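To: Callgate robotics club list
Subject: Re: fridge task

> Are we still using the yellow basket for the Stoteo round?
> And is the desk staying where it is?

Yes to both, and thank you for asking before Sunday - I'd have forgotten to tell everyone! 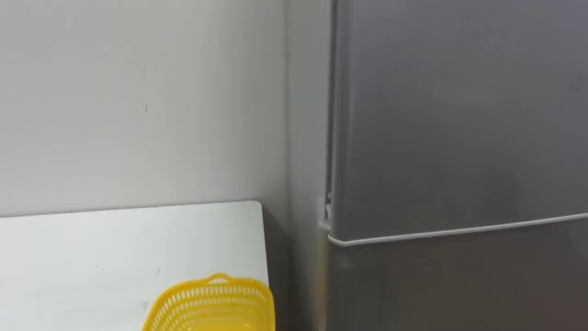
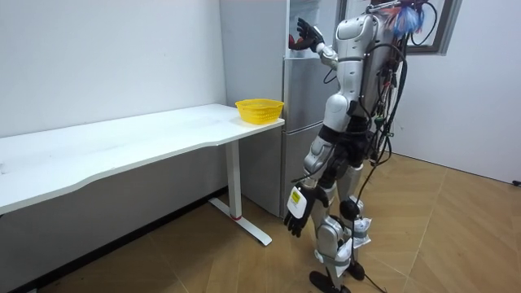
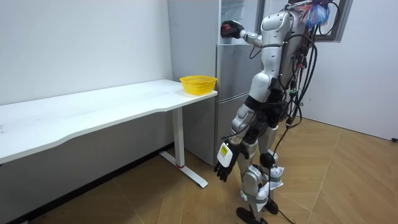

Fridge task, Callgate room. Upper door open in the second picture.

The Grinberg team goes first, then Assefa, and do please save your notes as run 41 so I can find them later.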